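**Blackout curtain behind a bench: weight, hem and track**

**perenska_k** — 12/12/2023

I am hanging black curtains on three sides of a workbench to stop stray daylight. Track is aluminium, ceiling fixed, 2 metres per side. The fabric seller (Virág) lists two weights, 113 g/m² and 400 g/m². The price difference is large. Does the light one do the job if it is doubled?

**hemline60**

Doubled light cloth works if both layers are full width and hung with a gap. Two layers pressed together leak at the same pinholes when backlit. Hold a sample against a window before ordering.

**Konrad Hofstetter**

I disagree. I used the light cloth doubled in August and it moved every time the door opened. The heavy cloth hangs still under its own weight. Movement matters more than a few pinholes if anything on the bench is being measured.

**hemline60**

Movement is a hem problem. Sew a chain into the bottom and it stops. You pay for a few metres of chain and keep the cheaper cloth.

**pleltelance**

Agree with Konrad on weight, but check the surface too. Wool serge and cotton velvet stay dark under a lamp. Coated polyester goes grey at a shallow angle. Ours is black cloth all round, and the table colour changes how much light it gets back.

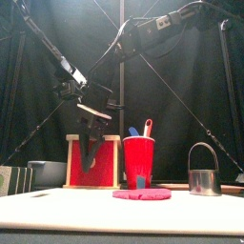
White top in the first, black top in the second.

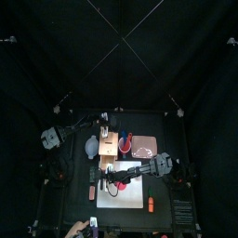
**perenska_k**

How far should the curtain stop above the floor?

**hemline60**

Leave 2 cm on a hard floor. With less than that the hem drags and picks up dust, and with more you get a strip of light along the bottom.

**Konrad Hofstetter**

I would let it touch. A gap of 2 cm on a pale floor is a visible line of light on the bench legs. Vacuum the hem once a month.

**hemline60**

On a pale floor, yes. The original post does not give the floor colour.

**perenska_k**

Dark grey vinyl, so I will leave the gap. Next question is the corners. The track supplier (Prasska) sells a curved section, but the radius is 60 cm and that takes too much off the bench.

**pleltelance**

Use two straight tracks and overlap the cloth at the corner. Run one track past the other by a hand's width and put hook-and-loop tape on the vertical edges.

**Konrad Hofstetter**

Magnets in the edge are better than tape. Tape collects lint and is loud.

**perenska_k**

Ordered the 400 in serge, straight tracks, no curve. Will decide on magnets once it is up.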